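Harkosico wire cutlery holder, 2 months in

Posted November 21, 2018

Bought this for the table because I was sick of the drawer. Paid 21 dollars, which felt like a lot for wire mesh, but ok.

Good stuff first. Metal rim, nice and smooth. Short legs so crumbs don't get trapped under it, quick wipe and done. Holds way more than forks. Mine ends up with straws, a wooden utensil, packets from takeout, whatever. Doesn't tip when it's top heavy, and my old Nindano one did that constantly.

Bad stuff. The mesh. Anything skinny pokes thru and catches, so I stuff paper down in the bottom. Works fine, looks kinda messy. Also no dividers. If you want spoons in one spot and knives in another, get something else. The Mareck has 4 sections but it's huge and costs 26.

Cleaning: not dishwasher safe according to the box. Did it anyway, 2 times. One tiny rust spot by a leg. My own fault I guess.

Size is right for a snack table. I keep it at the back next to a round wicker basket with the tortilla chips in it, bottles on the other side, and theres still room up front for a cup with a lid. The wire and the wicker look better together than I expected.

Would buy again, maybe on sale. 4 stars. 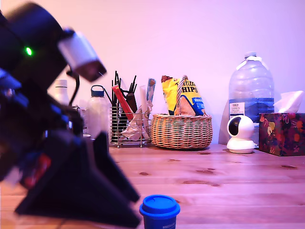 Update on shipping

Came in a box way too big, one leg a little bent. Pushed it back by hand. Seller (Obi) never answered my email.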